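Home Products Guides Spare parts Contact

Nurholm Over-Sink Drying Rack
Section 3: Setting up the rack on a double sink
Last updated Jan 5, 2026

Please read this section before you put the first dishes on the rack. It is written for a double sink set into a counter. If you have a single sink, the steps are the same, but you must leave free space for washing, so do not cover the whole basin.

3.1 Before you start

Take the rack out of its sleeve and lay it on a towel. Remove the paper strip which holds the rods together during transport. The rods run parallel, and at each side they go into a soft white end piece. The end pieces are the only parts that should touch the sink.

You will need a soft cloth, a little dish soap and a tape measure. No tools are necessary.

Caution: Do not pull the rack open by one single rod. Hold it by both end pieces and open it slowly.

3.2 Choosing the basin

Stand in front of the sink as you do when you wash dishes. Decide in which basin you wash. The rack goes over the other one. For most right-handed people it is more comfortable to wash on the right and to put the dishes down on the left, but please try both before you decide.

Measure the basin you selected from rim to rim, in the direction the rods will lie. The end pieces must rest on the rims with their full width. The longest distance the rack can cover is 600 mm. If your basin is wider than this, do not use the rack on it, also not in a diagonal position.

Note: Turn the faucet to both sides before you place the rack. It should pass over the rods without touching them. If it touches, move the rack toward the front of the basin.

3.3 Placing the rack

1. Wash the rims of the sink with soap and dry them well. Grease on the rim makes the end pieces slide.
2. Wipe the underside of both end pieces with a damp cloth and let them dry.
3. Hold the rack with two hands and lower it onto the rims. Do not let it drop, it can scratch a brushed finish.
4. Look along the rods from the side. They should be straight and lie next to each other without crossing.
5. Press on each end piece with your palm for a few seconds.
6. Push the rack gently from the front. If it moves, repeat steps 1 and 2.

The rack must rest on the sink rims on both sides. Do not set one side on the countertop and the other on the rim. The water will then run along the rods to the lower side and collect there.

3.4 What to put on it

Begin with light things such as cups, small bowls and lids. Cups can stand upside down across several rods, or you can lay them on their side if they are tall and not stable. When you lay a round thing down, put it near the middle of the rack and turn it so that it cannot roll along the rods.

Plates can lie flat, but they dry slower in this way. Please turn them over once. Glasses with a thin stem should not be put on the rack, they need a proper holder.

Maximum load is 6 kg, spread over the whole surface. A full pot of water does not belong on the rack. An empty pot is no problem if the bottom is not hot.

Caution: Do not place anything directly from the stove or oven on the end pieces. They become soft and will not return to their form.

Note from Ghizlane Filali, customer service: We receive many questions about knives. The rods have gaps, and a thin blade can go between them with the point down. Please dry knives by hand immediately and put them away.

3.5 Checking the position

When the rack is in place, step back and look at the sink from a little distance. The basin you use for washing should be free, and the front edge of the counter should stay clear too, so that a sleeve does not catch on the dishes. Make this check also after you have moved the rack for cleaning.

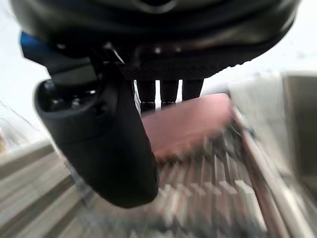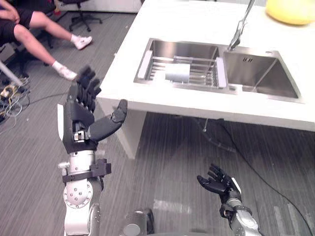 3.6 Daily use and storage

After the dishes are dry, take them off and lift the rack away from the sink. Shake off the drops over the basin. If you leave the rack in its place all the time, white marks can build up under the end pieces, especially where the water is hard. Once a week, wipe each rod with warm water and a few drops of vinegar, then rinse it. Steel wool and powder cleaners are not allowed.

To store the rack, roll it from one side to the other with the rods outside. It fits in a drawer or can stand in the cabinet under the sink. Do not put a heavy object on the rolled rack.

If an end piece has a crack, stop using the rack and order a replacement. End pieces are sold in a set of 2 and can be changed at home, see Section 5. The Werano end pieces from the older model look similar but are shorter, and they do not hold the last rods. When you write to Kalthorpe, please give the name of the rack and the width of your basin, so we can send the correct part with the first delivery.

Continue to Section 4: Cleaning and care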